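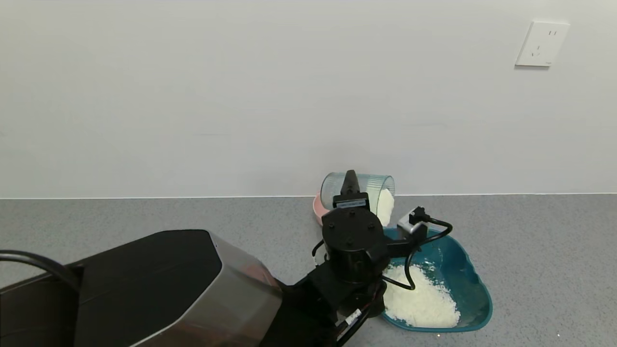

Most of the questions we get about dry mixes at the Lovbridge kitchen are about measuring, so they come first on this page. Members can use any section of counter that isn't booked. The long one against the white wall, with gray speckled counter and an outlet up on the right, is where most people set up for flour and other powders. Keep the space under the outlet clear if you plan to plug in a scale or a mixer.

## Measuring and portioning

**Do I have to weigh everything?**

No. For home recipes, cups are fine. For anything sold at the Lelton market, weigh it in grams and write the weight on your batch sheet. The Kurek scale goes up to 3000 grams with the bowl on it, so tare first and watch the total if you use one of the heavy mixing bowls.

**My powder clings to the sides of the bowl. Does that matter?**

Not much for a big batch. For small amounts it can throw off the measurement, and ribbed plastic is worse than smooth because grains sit in the grooves. You can see it with the pale yellow powder in the clear bowl below – there's a dusting up under the rim and more off to one side. Tap the outside, then go around once with a dry silicone spatula.

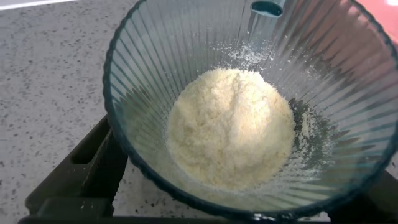

## Containers

**Which containers can I use?**

Anything from the open shelves. The clear ones are handy because you can check the level from the side. Containers with a Trernaline label belong to a tenant and stay on the tenant's shelf, even when they're empty.

**Can I leave measured ingredients on the counter?**

Yes, for up to 15 minutes, if they're pushed toward the wall and out of the way of the next person. The ribbed cup with the loop handle, with white powder in it, is set back about where we'd like it. Anything left longer gets a lid and a name. 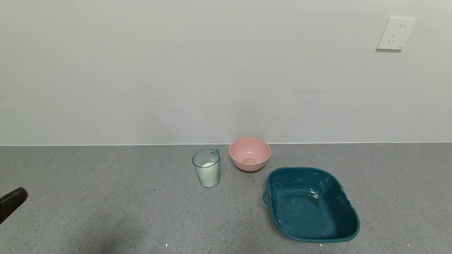
*Reading time for the full page: 2 minutes*

**How do I clean up spilled flour?**

Dry first. Sweep it into a pan with the counter brush, then wipe with a damp cloth. Going straight in with a wet cloth makes paste, and it's hard to spot on the speckled surface once it dries. Run your hand over the counter when you're done.

**Where do the cups and bowls go afterward?**

Wash by hand, rinse, and stand them upside down on the rack overnight. Don't put them back on the shelf damp. The next person's flour will stick to them.

**What about allergens?**

Nut flours are used on Friday only, at the end counter. Bring your own cups for those and take them home with you.

**Something broke. Who do I tell?**

Write it on the sheet by the door, or call the desk at extension 876.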